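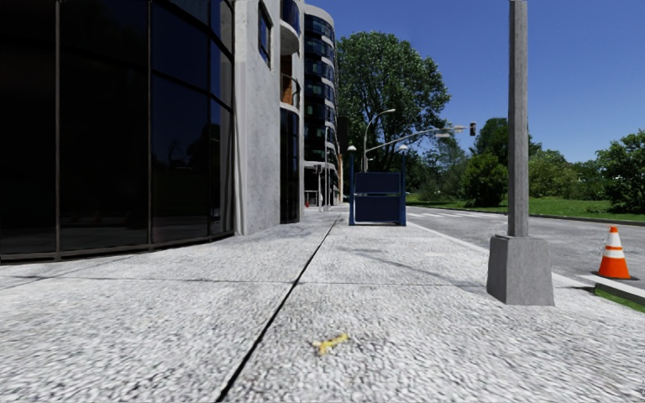
Can a robot do my chores yet? Your questions, my answers

Last updated April 15, 2018

I get a lot of mail through this site, and most of it boils down to the same handful of questions. I fix commercial kitchen equipment for a living, and I've been nosy about chore machines for years (my garage is proof). Some of this is opinion. You've been warned!

So can a robot clean my house or not?

Part of it. Floors, yes. A robot vacuum does a decent job if you pick up your socks and phone chargers first, and if you don't have a rug with tassels. Mine ate a tassel in March and I spent a whole evening with tweezers. Everything above the floor is still on you: counters, shelves, the gunk behind the faucet.

What about folding laundry?

Not in any way I'd pay for. I've watched plenty of clips of arms folding towels, and they can be slow enough that you'd finish the basket by hand, make a sandwich and come back. Towels are the easy case, too. Try a fitted sheet, or a kid's T-shirt that's inside out with one sleeve stuck.

Could one sweep my sidewalk or the front of my shop?

I love this question and I get it from shop owners all the time. It sounds so easy. It's flat and it's outdoors, so how hard can it be? Well, go stand on a wide city sidewalk and look at it the way a machine has to. There are seams running the length of it and joints going across. There are poles on fat concrete bases, a traffic cone by the curb, shadows lying over the slabs that could pass for dirt. Along one side you may have a whole wall of dark glass with trees reflected in it, and glass gives a lot of sensors fits. Then some little yellow scrap is lying there and the machine has to decide if it's trash, a leaf or paint.

A big ride-on sweeper with a person driving handles all that fine. Taking the person off is the hard bit.

Why do so many people train these things in computer-made streets?

It's cheap and you can't run anybody over. My friend Debora Donati writes software for a small outfit called Plunden, and she can send a pretend sweeper down a pretend block all night long, then move the sun and do it again. She told me one batch was 133 runs and her machine hit the same curb in 47 of them. Better there than in front of a bakery! The catch is that made-up streets tend to be tidy. A real one has gum, wet leaves, a dog on a long leash and a guy unloading beer.

Do shops and warehouses have it easier than homes?

Yes, by a mile. The floor is level, the lights are always the same and you can tell the staff to keep the aisles clear. Leonardo Sartori runs the stockroom at Estelgate and they have 2 floor scrubbers that go around by themselves after closing. He likes them. He also still has a person do the corners and the loading dock, and that person gets called over when one of the scrubbers parks itself against a pallet and sulks.

Can they stock shelves?

Boxes that are all the same size, sort of. Mixed groceries, no. A bag of chips and a jar of pickles need very different hands.

Windows?

There are little suction gadgets that crawl over a pane. I tried one for 8 days on my patio door. It did the middle nicely and left a dirty border all the way around, like a picture mat. For tall storefront glass I'd still call a window cleaner.

What should I buy right now?

If you want something, get a plain robot vacuum, and spend the extra money on one with parts you can replace. Check that you can get brushes and a battery for it before you order. For yards, a robot mower is okay on a simple lawn with no steep bits.

Will you review the Bunlow or the Alhassan?

I've had several emails on both. I haven't had my hands on either one, so I've got nothing useful to say yet. If you own one, write and tell me how it does on stairs edges and pet hair.

Can you come fix mine?

Sorry, no. Try cutting the hair off the roller first.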